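Buy the Boring Half First

Thursday, November 7, 2019

Every budget I've ever seen for an automation project has one big number at the top, and the big number is the arm. Everybody loves the arm! It has a brochure. It has a reach and a payload and a nice color. Then you scroll down and there's a line that says "tooling and misc." with a figure next to it that somebody plainly typed in at five o'clock on a Friday.

I've been that somebody. When I was doing the planning at Ovard we had a sheet with 196 lines on it, and I could tell you to the dollar what the arm cost, what the stand cost, what it cost to get the thing up the freight elevator. The fingers, meaning the part that touches the stuff we wanted picked up, got 2 of those lines. One of them was shipping.

You can guess how August went. We had a beautiful machine and nothing for it to learn from, and the pads we'd ordered were fine for boxes and hopeless for anything skinny. So we stopped, and we bought a few handheld grippers, and people started doing the chores themselves with those while the arm sat under its dust cover (it stayed there a good long while, and I got some looks).
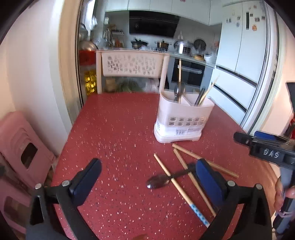

My argument, and I'll make it to anyone who'll sit still, is that the handheld stuff should be the first purchase and not the rescue. Pick the job you say you want done. Go do it by hand, with the same kind of fingers the machine will have, in a real room with real clutter. Do it 200 times. If you're sick of it and still fumbling, you've learned something for a lot less than the price of an arm, and you can go change the fingers or change the job.

People push back on this. A friend at Graltasano told me her bosses want to see a robot on the floor by the end of the budget year, and a bag of grippers doesn't photograph well for them. I get it, I do. Money you don't spend by December has a way of disappearing. But a robot on the floor that can't do the job also has to be explained, and that meeting is longer.

The other thing I'd plan for is spare pads. Pads wear, pads tear, pads walk off. We ordered ours through Eskildsen, and I put down enough for a year and we went through over 80 before spring. It wasn't much money. It was a lot of waiting, though, with people standing there ready to work, and waiting doesn't show up on the sheet either. I'd give it a line of its own now, right near the top, and I'd let the arm be somewhere down around the middle where you have to go looking for it.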